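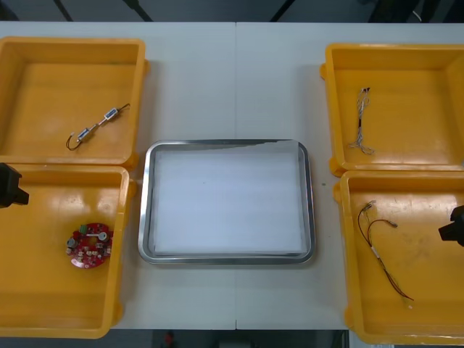 July 4, 2022

Started the fingertip comparison on the two-arm cell. Bin layout as agreed with Jomar Baluyot last week: one part type per bin, four bins, tray in the middle with a white sheet on the floor of it. Left arm takes the round red board and the slim module assembly, right arm takes the two wire bundles. The tray stays put between sets.

Tip set A is the Plellemton pair, hard, with a flat pad. Tip set B is the Wonwood pair, softer, with a shallow groove. Same arms, same controller settings, same pick heights for both. Closing force limited to 13 N throughout. I wanted to go lower for the boards but the Plellemton drive hunts when it is set much below that, and I don't want two force settings in one comparison.

Set A, morning. Boards fine when gripped across the edge. The approach has to avoid the tall parts at the top of the board, so the wrist is turned before descent. Slim assembly is slower. Gripping the upper module leaves the lower one to swing on the link, and the long wire arrives in the tray after everything else. Gripping the lower module is better. Changed the pick point and restarted the count, so the first 5 picks are thrown out.

Harnesses are the weak point for set A. The dark one lifts cleanly if the tips close near the white sleeve. Anywhere on the loose strands and one or two slide out sideways. The pale bundle wants to be held at the black wrap and nowhere else. Told the planner so, by hand, which is cheating slightly – set B will get the same pick point.

Camera: the Calimlim fixed unit stays in for now. Glare on the bin floors is still a nuisance, worst in the two lower bins. Dropped exposure, which helped the yellow and hurt the dark harness. Left it in between. Depth on the rim of the tray is useless, as it was in December, so the place height is fixed at 180 mm in the arm's own frame and not taken from the camera.

Set B mounted after lunch. Tool offset re-measured for both arms. First run on the harnesses looks better, strands sit in the groove and stay there. Boards are worse: the soft pad gives and the board tips up to 5 degrees on lift. Too early to put a number on either.

Target is 200 picks per tip set, split evenly over the four parts. Set A done, set B stopped at the end of the harness block when the right arm controller dropped its link. Second time with the Erstead firmware. Log saved, nothing in it that I can read. Jomar has the older version on a stick.

Tomorrow: roll back the right controller, repeat the offset check, boards and slim assembly with set B. Order more white sheets.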